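Last updated in April, for Tosiseo 3

# Setting up the "clear the counter" test

Putting food into a bowl is a good first check of whether a two-armed robot could help in a kitchen. This page covers the simulated version, which costs nothing when fruit gets dropped.

## 1. Lay out the counter

1. Load the marble counter scene.
2. Put the bowl in the upper center and leave it empty.
3. Set the cutting board on the left, at a slight angle, with the pear on it.
4. Put the placemat on the right. The avocado starts there.
5. Add the croissant if you want a harder run.
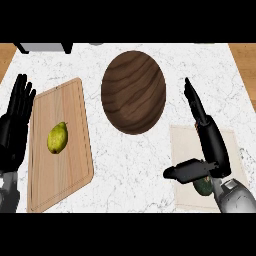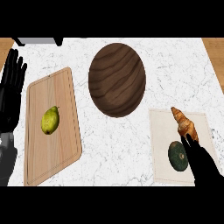 ## 2. Run the right arm first

Start with the avocado. Keep the left hand open beside the board until the right arm has finished. Use a slow close on the croissant, as a hard pinch pushes it off the mat.

## 3. Score it

Run 22 trials per item. Count a pass only if the item ends up in the bowl and the bowl hasn't moved. With our settings the avocado passed 13 times and the croissant three.

Those scores are too low for a real kitchen. Oğuzhan Başaran keeps the grip settings, so send him any changes that raise them.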